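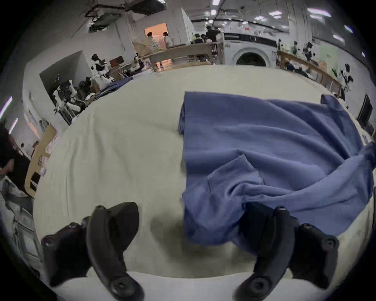
Monday, handheld gripper no. 4, cloth table

Jaw play again. Veronika flagged it before lunch, right finger closing late and the tips not meeting square. Same complaint as in July but the other side.

Took both fingers off. Left side fine, screws tight, pivot clean. Right side: lower pivot screw had backed out most of a turn, threadlocker gone to powder. Lint packed in behind the boss, blue and white, came out with tweezers in one long felt plug. Bushing scored but still round. Cleaned it, no grease (grease plus lint = paste, see Nadja's note from the Arnthorpe unit).

New screw, a drop of medium threadlocker, left it 30 min before closing the jaw. Do NOT crank these, the plastic boss will split. Snug and stop.

Cycle counter said 3240 at teardown. Service interval on the sheet is 4000, so this one didn't make it. Nadja Hollenstein thinks the interval is ok for boxes and bottles and too long for fabric, I agree. Propose we check the pivots at every lint clean and keep 4000 for the full strip. Veronika Ruchti to change the sheet if no objections.

Reassembly: opened and closed by hand, tips meet now. Very slight drag near full open, on the right only. Could be the new bushing face I dressed with the file, could be the bracket sitting a hair off. Slacked the two bracket screws, pushed it outboard, retightened. Better, not gone. Leaving it.

Re-zeroed the width reading with jaw shut, then full open, then shut agian. Repeats fine. Did it twice.

Fabric check on the blue piece, picking at the bottom fold first. Single layer pinch ok. Double layer ok. It wants to grab the tablecloth too if you come in flat, so tip it up a little. Thats technique, not the gripper.

Parts: last Lemier bushing used, drawer is empty. Ordered more thru Aigner, on the Plaltgate account. Old screw is in the bag taped to the lid, dont reuse it.

To do: look at left pivot on the spare, same batch of screws.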